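3.2 Where people put their houseplants

I went into this part of the study thinking light would explain almost everything. I'd been reading plant care guides for months, and they all start with the window, so I figured our households would too. They don't. When I sat down with the diaries from the Skendeck apartments, the word that kept coming up was "reach." People put a plant where they could get to it with a glass of water in one hand, and that usually meant the kitchen counter.

We had 30 households keep a diary from February on, and I coded a little over 3,000 entries myself (my eyes have mostly forgiven me). Long, strappy-leaved plants showed up on counters a lot — more than I would have guessed, given how much they sprawl. 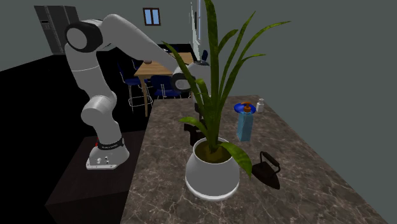
Figure 4. A strap-leaved plant in a pot on a marble-patterned countertop.

The Ciris building was a different story. Kitchens there are narrow, and 8 households told us they had moved a plant off the counter within the first month, mostly to make room for cooking. Five of those plants ended up in the bathroom! I didn't have a code for bathrooms at that point, so I went back and added one, then recoded the earlier diaries to match. Watering gaps got longer after a move, and I come back to that in Section 3.3.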